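3.2 Transmission of Study Materials in the Nestora Congregations

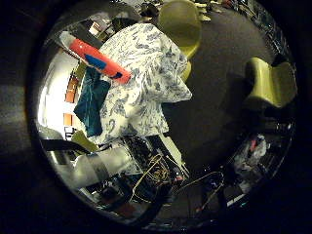

Figure 2. Patterned white and blue garment with a teal cloth and a red cylindrical object, on dark gray carpet.

The previous section set out how the letter to the Hebrews was divided for weekly reading. The present section deals with how the reading guides moved between congregations and what changed along the way. The source base is the Fahy collection, which holds 187 guides in manuscript or duplicated form, together with the attendance books of ten congregations in the Nestora district. Guides that survive only as loose covers were left out of the analysis.

Each guide was coded for three features: the passage assigned, the questions set for group discussion, and any written instruction to the leader. Coding followed the scheme in Zoubi's earlier study of the Flalia circuit, with two changes. First, cross-references to the Psalms were recorded separately from other Old Testament references, as the letter quotes the Psalms heavily in its opening chapters and the guides treat them differently. Second, marginal notes were coded only where the hand could be matched to a leader named in the attendance books. Omar Zoubi kindly supplied his unpublished coding sheets, and disagreements between the two schemes were settled by going back to the guides.

The coded material contains 581 discussion questions. Their distribution across the letter is uneven. Chapters 4, 10 and 12 draw the largest share, while the extended treatment of Melchizedek in chapter 7 draws very few. Several guides pass from the end of chapter 6 to the opening of chapter 8 with a single linking sentence. This gap is present in the earliest Flalia guides and is carried over into Nestora, which suggests copying from a shared exemplar. The wording of the linking sentence varies by only a few words across the copies.

Questions on Hebrews 10:24-25 behave differently. The Flalia guides ask members to state what the passage commands. The Nestora guides keep that question but add a second, asking whom the member had visited or encouraged since the last meeting. The added question appears first in guides used at Vullosum and then in those of its immediate neighbors. It is absent from the two congregations farthest from Vullosum, both of which continued to receive their guides directly from Flalia. A route of transmission through Vullosum is therefore likely, although the undated guides do not allow the sequence to be fixed with certainty.

Instructions to leaders are shorter in Nestora. A typical Flalia guide gives the leader a full paragraph of exposition to be read aloud before discussion. In the Nestora copies this is reduced to one or two sentences, and in some cases to a verse reference alone. Earlier writers have read such shortening as a sign of declining doctrinal interest. The attendance books give some reason for caution. Leaders in Nestora met in August for joint preparation, and the entries for these meetings list the passages covered in detail. Material dropped from the written guide may have been taught orally at that point.

Two limits should be noted. The Fahy collection was assembled by former leaders, and guides used by short-lived groups are probably underrepresented. The attendance books record presence at meetings and give no measure of how far a member took part in discussion. Claims about the effect of the added question on actual visiting practice are for that reason deferred to Section 4, where they are tested against the pastoral correspondence.

3.3 Leaders and Their Training

The joint preparation meetings were open to any member who had completed one full reading of the letter. Entries name the member, the home congregation and the passage on which he or she was asked to speak.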